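Workshop and Lab Practice > Robots and automation > House rules for hand-held gripper sessions, what have you got in yours?

ribbed_strip
Dec 17, 2018

Hello all. I've been handed the job of writing our session rules for the hand-held grippers and I've got as far as a page and a half before running out of steam. We're a small outfit in Jastport, we record people doing everyday table tasks with the grippers and the head units, and up to now the rules have been whatever the most experienced person in the room said that morning. That was fine when it was two of us. Now we've got new starters coming in March and it needs to be on paper!

The big robot arms are easy, in a way. There's a risk assessment, there's a stop button, everyone knows you don't walk into the marked area. With the hand-helds there's no powered arm to be frightened of, so people treat it like arts and crafts, and then you get someone standing on a lead, or a whole batch that's useless with a marker card knocked skew.

What I've got so far:

Sessions are 30 minutes, then the cap and the backpack come off, even if you feel fine.
Check every marker card before the first take and again after any knock.
Leads off the walking route before anyone puts a cap on.
If you say stop, everybody stops, and you don't have to say why.
No tools on a gripper while somebody is recording with it. 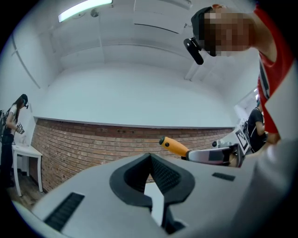 Cables on the body are the bit I can't word properly. I wrote "keep cables tidy", which means nothing, everyone thinks theirs are tidy. Look at whoever is over by the table in the white shirt, with the backpack on and a loop of thin cable hanging near the waist. I want a rule that deals with exactly that sort of loop, because it's at the right height for a table corner or a chair arm, and when you're looking down at your gripper you're not thinking about your own hip. But if I say "no loops at all" then you can't turn your head without tugging on something. Do you clip to a belt? Tape? Is there a length you allow? I'd love to hear what other places do, especially if you've had to defend it to a safety person.

oddsocket

We clip. One clip on the strap at shoulder height, one at the belt, and the slack goes between them, flat to the body. The test is a fist: if I can get my fist through the loop it's too big. It takes seconds and you don't need a tape measure. New people pick it up on the first day and then they start doing it to me, which I suppose is how you know a rule has stuck.

Your 30 minutes seems generous for the cap, by the way. How heavy is your head unit?

ribbed_strip

Ooh, the fist test, I'm having that. Head unit isn't bad for the first bit but it's all at the front, so you feel it in the back of your neck. I picked 30 because it fits the room bookings, which I realise isn't a very scientific reason!

millpond_ken0

Going to disagree with the whole approach, sorry. You're writing a page and a half that no new starter will read past the second line. I was at Escobedo when they did this and it went from one sheet to a folder, and the folder lived on a shelf. The only rules I ever saw people follow were the ones printed big on the wall where they stood. Pick four. Put them up. Everything else is training and belongs with whoever's showing them the ropes.

tabletop_heron

I half agree with the post above, but only half. Four on the wall, yes, lovely. You still need the long version somewhere, though, because when something goes wrong the first thing anyone asks is "what does your procedure say" and "it's in the head of whoever trained them" is a terrible answer. Ask me how I know.

For what it's worth, ours is split in two. One sheet is people (breaks, leads, bags, hair, shoes) and the other is data (cards, lights, naming, what to throw away). They were one document once and folk mixed them up, so a dodgy marker was getting the same level of fuss as a lead across a doorway. They aren't the same thing at all.

ribbed_strip

The split is a really good idea and I feel a bit daft for not thinking of it. I've been shuffling the two sorts up and down the same list all week wondering why it never looked right.

Shoes are on my list already, I just hadn't typed them out. Closed toes, no arguing.

oddsocket

Add hair to your people sheet while you're at it. If it's long it gets tied back, before the pack goes on. It snags in the strap adjusters more than anywhere else and it's miserable getting it out with a cap on.

ribbed_strip

Done. Right, second half of my problem, which I suppose is now officially the data sheet. This is the view from the head end, working at the table with a gripper in each hand.
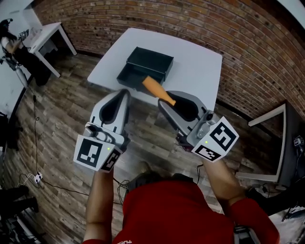 I'd like a start-of-take check that's short enough for people to do every single time, out loud, without rolling their eyes. At the moment I've got "lights, cards, hands, go", and the person wearing the cap says it. Then there's the question of what makes a take bad enough to bin. We had a set of 1,246 takes go through to the Josora project last time and I spent far too long going back over the ones where somebody had reached across themselves and covered a card with their own wrist. I'd rather there was a rule that said stop, say "bin", start again. People hate wasting a take, so they carry on and hope, and then it's me finding it a week later with a cup of tea and a bad temper.

tabletop_heron

"Bin" out loud is exactly what we do. The trick is nobody is ever allowed to ask why in the moment. You write it down at the end of the block. If people have to justify it on the spot they stop saying it.

I'd also put the floor into your call. Leads creep. You clear them at nine and by ten there's one round a table leg and you haven't the faintest idea who moved it. So ours is "floor, lights, cards, hands".

millpond_ken0

That's the people sheet leaking into the data sheet, which you told us not to do three posts ago :)

tabletop_heron

Ha, fair. I'll allow it for the one thing that can put you on your face.

millpond_ken0

Serious point though. Who checks the floor if the person calling it has a cap on and both hands full? They can't bend down and shift a lead. I'd have a second person own the floor and nothing else for the whole block. It's dull and they'll moan, so swap at the break.

ribbed_strip

We're often only two in the room so the second person would be floor, log and timer all at once. Would you still do it?

millpond_ken0

Yes, and drop the log. Log at the end of the block from the bins. Floor first.

quayside_gantry

Not read every post so apologies if it's been said. We hire kit in from Rilley and their loan form makes you sign for the state of the cards and screws before it leaves the building and again when it comes back. I thought it was fussy, but we've copied it for our own grippers and it has sorted the "who loosened this" rows. Maybe a line for that on your data sheet?

I don't agree about saying the checks out loud, mind. We tried it and after a fortnight it was just a noise people made. We use a card you turn over on the table. Green side, you've looked. You have to put something down to do it, and that's the point.

oddsocket

Wouldn't work for us, the card would end up in shot and then I'd have that to bin as well. Out loud with a gap after each word does it. If there's no gap, the other person says "again".

ribbed_strip

I'm going to try out loud first, with the gap, and keep the card idea up my sleeve. Signing the kit in and out is going on as well.

So the wall version as of this evening: leads clear and one person watching them, fist test on every cable, call it before every take, anyone can say stop or bin. I'll type up the two sheets properly and put them in this thread once our safety person has had a go at them with the red pen. If anyone has proper wording for the break rule that isn't based on room bookings, please shout!

tabletop_heron

I'll dig ours out. It's twenty on, ten off, and the cap has to be physically on the hook for the ten.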